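Sesgate Tenants' Repair Fund
Progress report to the Haddad Trust, second period

Work at Sesgate continued through August without a break. The grant pays for small repairs that fall between the landlord's duties and what tenants can afford, and demand has stayed steady. Window catches and door closers make up most of the jobs, followed by dripping taps.

Spending

We spent $1,255 on parts and $935 on hired labor in this period. Both are within the budget you approved. The parts line is higher than in the first report, mainly on account of the stairwell lights in the north block, which had to be replaced as complete fittings. The old tubes are no longer sold in that length.

A further $400 is committed but not yet paid. It covers the deposit on handrails from Pralus, who have promised delivery in 12 working days from order.

Waste and recycling

Tenants asked for better sorting in the shared rooms, and we agreed to put a little of the unspent first-period money toward liners and signs. Bottles and paper cups were going into the same bins as everything else. The new signs are up on the ground floor. The upper floors are waiting on a second print run - the first had the wrong collection day on it.

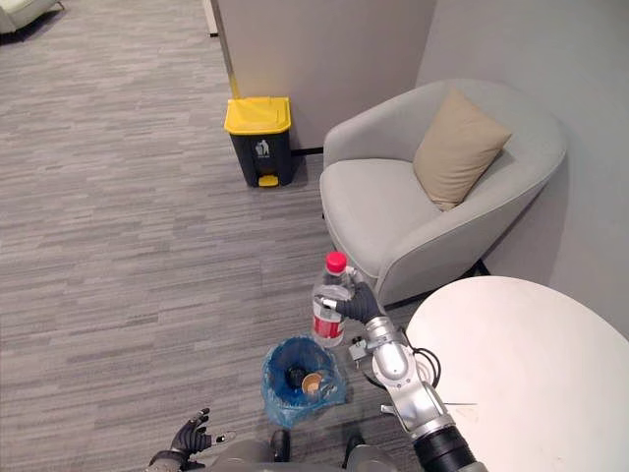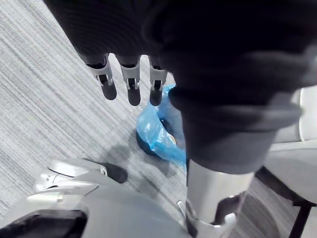 The hauler has agreed to take plastics separately on Tuesday mornings at no added charge. We will report the contamination rate next time, once the hauler sends its slips.

Delays

The laundry room floor has not been started. Zestero quoted for it in the spring and then withdrew, and the two other firms we asked wanted to lift the whole slab. We would like to patch the worst corner now and hold the rest over. Please let us know if that needs a formal change to the grant terms.

The boiler cupboard door is finished but sticks in damp weather. The joiner will come back to plane it.

Next period

Handrails come first, then the remaining signs and the outside tap by the bike store. We also need to renew the tool insurance - the premium notice has arrived and a copy is attached with the receipts.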